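Vostwood Mondine Fleece Sheet

Fitted and flat fleece sheets for adult and guest beds
Sold by Arard Home, Abu Hammour

Overview

The Mondine is a brushed fleece sheet made for people who find plain cotton too cold to get into at night. Both sides are brushed, so there is no right or wrong way up on the flat version. The surface has a short, soft nap that stays close to the cloth and does not shed much after the first wash. It is lighter than a blanket and a little heavier than a flannel sheet.

Vostwood has made the Mondine in the same weight since the line started. The fitted sheet has elastic on all four sides. The flat sheet has a double-stitched hem along the top and a single hem on the other three sides. The two can be bought together or separately, and pillowcases are sold in pairs.

Colors

Pale green, oatmeal, slate and brick. Pale green is the most popular color in our store and is usually in stock in every size. Brick is made in smaller runs and may take longer. Colors on a screen will differ a little from the cloth. If the match matters to you, ask for a swatch at the counter or by mail. Swatches are free, limit one set per household.

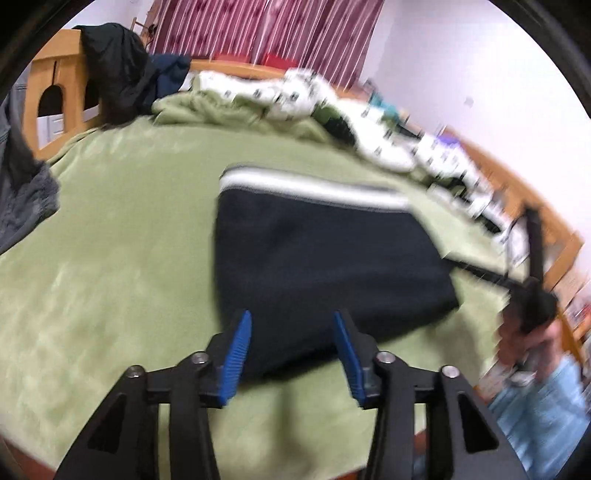 Fleece grips other fabrics more than cotton or sateen does. A shirt laid on it tends to stay where you put it, and the sleeves do not slide off while you reach for the next one. Many of our customers fold their laundry on the bed, and this is the sheet we suggest to them. Color helps too. Dark clothes show up well against the pale green, as the navy piece with the white stripe does, and you can see an edge that needs straightening before you make the next fold. On slate, dark socks and T-shirts are harder to pick out. The drawback is lint. Black and navy clothes can pick up fibers from any new fleece, so wash the sheet twice before you lay dark laundry on it.

Sizes and fit

Twin, full, queen and king. The fitted sheet has pockets deep enough for most mattresses with a thin topper. If your topper is a thick one, measure from the bottom seam of the mattress to the top of the topper and call us before ordering. Fleece has some stretch across the width and very little along the length, so a tight fit from head to foot will not loosen with use.

Flat sheets are cut generously to allow for tucking in at the foot. Expect slight shrinkage in the first wash, which is allowed for in the listed sizes.

Care

Machine wash cool with a mild detergent.
Do not use fabric softener. It flattens the nap.
Wash apart from towels.
Tumble dry low, or hang to dry.
Do not iron.
Do not bleach.

Clean the lint filter before and after the first few loads. If the nap looks flat after storage, shake the sheet out and tumble it on low heat for 8 minutes.

Product details

Item number: 251
Material: brushed polyester fleece
Available as: fitted sheet, flat sheet, pair of pillowcases
Elastic: all four sides (fitted sheet)
Packaging: cloth bag with drawstring, made from offcuts

Customer comments

"I bought the green one for the guest room and ended up moving it to ours. It is warm without being heavy. It did leave fluff on my black trousers the first week, then it stopped." Leonilde Guerreiro

"Good sheet. The pocket is deep enough for my mattress but getting the last corner on takes some pulling. I would buy it again in slate." Mandla Sithole

Price and delivery

The queen fitted sheet is 74. Prices for other sizes are shown when you pick a size. Delivery within Abu Hammour is free. Orders to other areas go out by courier and normally arrive within five working days. Brick is next due in March, and orders for it placed before then will be held and sent when the stock comes in.

Returns

Unused sheets can be returned in the original bag. We cannot take back a sheet that has been washed or slept on unless there is a fault in the cloth or stitching. If you find a fault, keep the care label attached and bring the sheet to the store, or send us a clear photo of the problem with your order number. Pillowcases must be returned as a pair.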